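Moving the lamp, and other small works in our office

Thu 22 February

I promised some weeks ago to write about the office, because several people asked me how it is going after we left the old rooms at Brodham. So this is a post about furniture. If you come here for the translation notes, they will be back next time.

We are four people in one room. Hertta Tikkanen and I do the manuals, Kanokwan Klinhom does the layout, and Roy Yeoman keeps the customers and the invoices in order. The old place had carpet, a low ceiling and a heater that made a sound like a kettle. The new one has white walls, and the ceiling is bare concrete, painted white also, with the pipes left open. The first week I thought it looked unfinished. Now I like to see where the pipes go. When I am searching for a word I follow them with my eyes to the far wall and back.

The first problem was the light. The ceiling has fluorescent lights, and they are good for reading paper but not so kind in the evening. Kanokwan works late when a catalog is going to print, and she said her eyes were tired already at five. We looked at many floor lamps. In a shop called Vullari they had one for 457, which I thought was a mistake in the price. It was not a mistake. We bought a plain white table lamp for 60 instead, with a straight round shade and a dark foot, and we have been moving it around since then.

It stood first on the round table at the back. There it was pretty, but it gave light to no person. Then it stood on the shelf behind Roy, where he pushed it with his elbow two times in one day. Now it is at the left wall. The wall is bare, so the light spreads on it very softly, and in the afternoon we can sometimes switch off the ceiling. I had planned to hang a big calendar on that wall. I have changed my mind, at least until April.

The second problem was the air. The room is closed at the back by a glass wall, and behind it is the corridor that we share with the other tenants. It is frosted glass, so we have privacy, but the air does not move much when the door is shut. We got an offer from a company, Niskanen, for a proper ventilation unit. It was 2,244 without the installation. Roy read the number aloud and then he went to make coffee. The same afternoon Hertta brought the black fan from her apartment. It is the kind that stands on a pole, with a round grille in front, and it is not new, but it is quiet on the lowest speed. We put it in front of the glass wall and turned its face to the room. On the second speed it takes papers from the desks, so we have an agreement about the second speed.
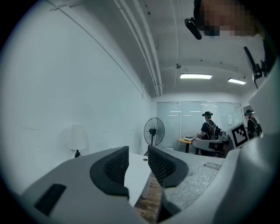

Photo: Ilari Riihimäki

The round table next to the fan is my favorite thing in the office. It has a wooden top and one dark leg in the middle, and we bought it used from a café in Jurnton that was closing. They wanted 400 for the table with all the chairs, but we had enough chairs, so Hertta talked with the owner for a long time and we got the table alone for much less. I was driving, and I can tell you that a round table does not fit in a small car in any direction. We had to take off the top and I held the wheel with my arms very close to my body.

It was supposed to be the lunch table. In reality it collects things. Somebody puts down one thing on the way to the door, and the next person puts another thing on it, and on Friday I carry everything back to the right desks. I tried to make a rule that the table must be empty in the morning. The rule lived three days. Rosalba Testa, who has the room across the corridor and visits us for coffee, told me that every office needs one place for things that have no place, and I should leave it in peace. Maybe she is right. I still clean it on Fridays.

There is also the paper notice on the glass. I would like to have a small frame for it, or to print it on better paper, because tape leaves marks when it gets old. Kanokwan has offered to make a nice version. She has offered this since we moved in, and I do not want to push her while the catalog is not finished.

What is left to do: a coat rack, a rug for under the desks (the chairs are loud when they roll), and one or two plants that do not need much sun. If you know a plant that can live near a fan, please write it in the comments. My mother says ivy, Roy says plastic.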